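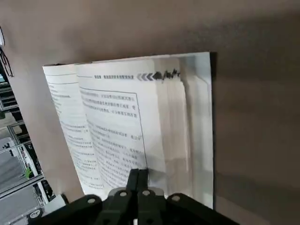 Wrist camera, page-turning build. Skaltthorpe Shared Workshop.

1/5 The workshop is pleased to report on its page-turning project, led by Elínborg Hedegaard. The aim is a two-arm bench that can leaf through an ordinary paperback while a reader's hands are busy elsewhere.

2/5 Members have chosen books in Chinese for the present round. The paper is thin and the leaves tend to cling together, and the fingers must take one leaf by its edge without creasing it.

3/5 Grip force remains the principal difficulty. The setting has been lowered from 190 to 60 on the controller's own scale. Rhiannon Craddock has rewritten the closing routine so that the fingers slow down over the last 13 mm. The code is in the members' folder under the name Ciltarmont. 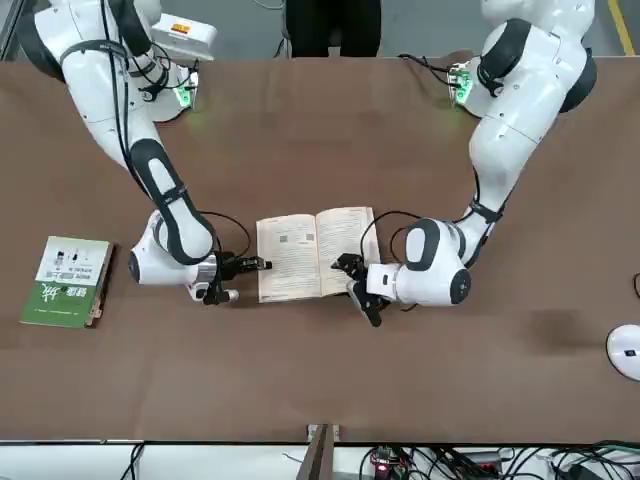 4/5 Bench notes, Jul 1, 2022
Both arms are now run together, one gripper to each page. Cable routing at the wrists is to be reviewed before the next round. Members using the bench are asked to leave the controller boards on the front shelf as they find them and to enter any change of settings in the log.

5/5 Further trials will use hardback volumes, for which wider finger pads are being cut. A written report will be sent to all members in December. Questions about the build may be left as replies to this thread.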